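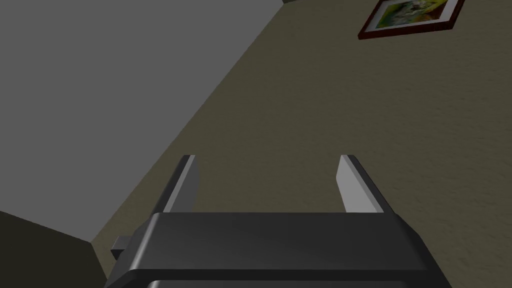
Page last modified: January, 4:05 pm

Figure 4. Rendered gripper with two fingers.

4. Rounding of birth times and its effect on the rising sign

4.1 Source of the times

The charts used in this section were drawn from the Dolham register, which holds birth times copied from hospital cards, family bibles and letters sent in by subscribers. Of the 3000 entries in the register, 507 carried a birth time, a birthplace and a note of where the time came from. Entries without such a note were left out, including those where the time had been worked backwards from life events by an astrologer (a practice known as rectification). A rectified time is chosen to fit a reading and cannot be used to test how a reading depends on the time.

Times in the register are strongly heaped. Full hours and half hours are far more common than their neighbours, and most of the remaining entries end in a multiple of 5 minutes. Heaping was strongest in the letters and weakest in the hospital cards. We take this as ordinary rounding by parents and staff and have made no attempt to correct it.

4.2 Procedure

Each chart was cast in Drindo using the recorded time, and then cast again with the time moved earlier and later in equal steps. The rising sign, the house cusps and the sign of the Moon were stored at every step. The same input was run through the Hviid tables as a check on the program. Where the two disagreed, the cause was nearly always the treatment of daylight saving, and the entry was recoded by hand from the local rules in force at the place of birth.

The size of the expected effect can be stated in advance. The whole zodiac rises over one day, so the ascendant moves through one degree in about four minutes on average. The rate is uneven. At southern latitudes the signs from Libra to Pisces do not rise at the same speed as those from Aries to Virgo, and the difference grows with distance from the equator. A fixed rounding error will therefore change the rising sign more often in some charts than in others.

4.3 Results

Charts with an ascendant near the end or the start of a sign changed rising sign under small shifts, as would be expected. Charts with an ascendant in the middle degrees were stable under any shift that rounding to the half hour could plausibly produce. Fast-rising signs were over-represented among the charts that changed. The Moon's sign was affected in very few charts, and the Sun's sign in fewer still.

House placement was less stable than sign placement. Under the quadrant systems a planet close to a cusp could move into the next house while the rising sign stayed the same. Under whole-sign houses this did not occur, as the houses follow the rising sign and change only with it.

The choice of house system also affected the printed text. Drindo builds its report from stored paragraphs, and the section headed Romance is selected by the sign on the seventh cusp and by any planets in that house. In charts where Venus lay near that cusp, a small shift in time was enough to replace the paragraph in full. The program gives no warning when a placement is this close.

4.4 Limits

The register is made up of people who took an interest in their own charts, and their recorded times may be better than those of the general public. Places of birth were coded to the nearest town centre, which adds a small error of its own. No claim is made here about whether the readings are accurate. The analysis concerns only the stability of the output when the input is rounded, and the question of how readers respond to a changed paragraph is left to the next section.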